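Tevley benches to be refinished over winter shutdown

Work on the timber benchtops in the Hassanpour Building at Tevley will start on 29th June, after the winter survey of surfaces and leads found that the varnish on several tops no longer keeps moisture out of the wood. The job covers 21 tops on the ground floor. Black textured mats and yellow patch leads are being checked in the same program, so that each bench is only cleared once.

The tops were supplied by Mindar and are laminated from narrow strips of a pale blond timber, glued edge to edge and finished with a clear varnish. They were installed as a general-purpose surface and have mostly worn evenly. The survey separates three conditions: intact varnish, varnish that is dulled or scratched but still sealed, and darkened wood. A top is put in the third group if any patch has gone tan or brown and the colour stays after the surface has been wiped and left overnight.

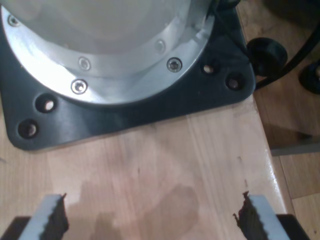 Cyril Cheetham, who compiled the survey, said the third group took most of the time because darkening is hard to grade by eye. A patch with soft, blotchy edges can be surface moisture sitting in the grain, an old cup or bottle mark, or a cleaning product that has been allowed to dry. Each one is outlined in pencil, wiped with a barely damp cloth, dried, and looked at again the next morning under the same lights. Patches that have faded back to the surrounding colour are recorded as moisture. The rest are recorded as stains and go on the sanding list.

"The sheen is misleading," Cheetham said. "You get a bright reflection near the edge of the top and assume the coat is sound all the way across. Then you put a drop of water in the middle and it's gone into the grain before you've found the cloth."

Sanding will be done with the grain, finishing at 400 grit. Equipment that is fixed down will stay where it is, and the timber will be masked along the edges of the mounting plates. Open bolt holes are to be plugged with foam before any sanding starts and vacuumed out afterwards. The contractor has been told not to run a power sander within a hand's width of a plate. Those strips will be done by hand with a cork block.

The replacement coating is a two-part clear finish, Nenow, applied thinly with a foam roller. Two coats are specified for the open area of each top and a third along the front edge, where sleeves and trays wear through first. A trial piece left over from the original installation was coated earlier in June and has been kept in the store with a wet sponge on one end. No darkening had been recorded on it at the time of writing. The finish is slightly less glossy than the existing varnish, and tops that have been done will look a shade flatter than those waiting their turn.

Where a stain has followed a glue line between two strips, it will not be chased to full depth. The survey recommends stopping once the surface is clean and sound, even if some colour is left. Taking more off would leave a shallow dish in the top, and anything standing on it would rock.

The mats come up first. They have a textured face and are laid loose, and grit working in underneath was found to have dulled the varnish on several benches. Each mat will be washed in lukewarm water with a neutral detergent, hung from one edge and put back only when both faces are dry. Replacement stock is cut from a roll 900 mm wide. Mats that have curled at the corners will be replaced, and the offcuts kept for lining drawers.

Nima Shahbazi is handling the leads. All of the yellow ones are to be unplugged, inspected at both ends and re-seated. The check is simple but slow. The plug is held by its body, with no pull on the cable, and turned to the light so that the contacts, the latch and the point where the cable enters can be seen. Anything with a cracked latch or a jacket that has drawn back from the plug is cut in half and binned on the spot, which stops it finding its way back into the drawer.

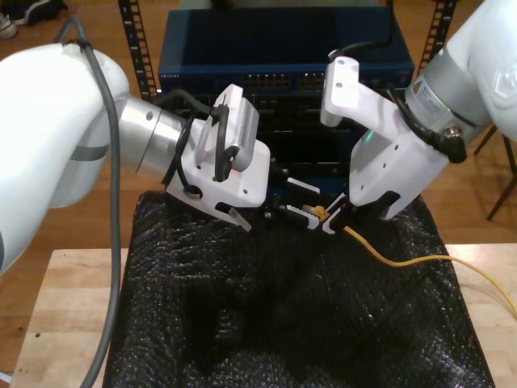
Handling the plug over a mat is preferred to handling it over bare timber. Small parts don't bounce as far on the textured face, and a yellow cable is easy to follow against black. Shahbazi has asked that leads be laid out straight before they are inspected. A tight coil hides kinks, and two of the faulty leads found so far had been passed as good on an earlier check because they were tested while still tied.

Grey and black cables running along equipment are outside the scope of the work. They will be left in their existing ties unless one is lying directly on a top that has to be coated, in which case it will be lifted clear with a padded hook and lowered again after curing. Ties are not to be cut without first asking Shahbazi. Several were set to allow a particular amount of slack, and replacing them at a different point along the cable has caused trouble before.

Benches will be taken out of use in small groups. A coated top can be touched the following day but must carry no load until the full curing period on the Nenow data sheet has passed. During that time there are to be no mats, trays, cups or tape on the surface. Masking tape in particular has lifted fresh finish on the trial piece when it was pulled off too early.

The windows on the courtyard side will be kept open while coating is under way and the heating set to hold the room at 20 degrees. Anyone with a bench near the door should expect a draught.

Users are asked to clear loose items from their tops before the contractor arrives and to label anything that is to go back in the same position. Unlabelled leads will be treated as spares and sorted by length. Drinks remain restricted to the side counter, including on tops that have already been refinished. Spills should be blotted straight away with a dry cloth and entered in the bench log with the time and the bench number.

The condition sheets are held at the Hassanpour Building store. Corrections should go to Cheetham for the timber and Shahbazi for the leads.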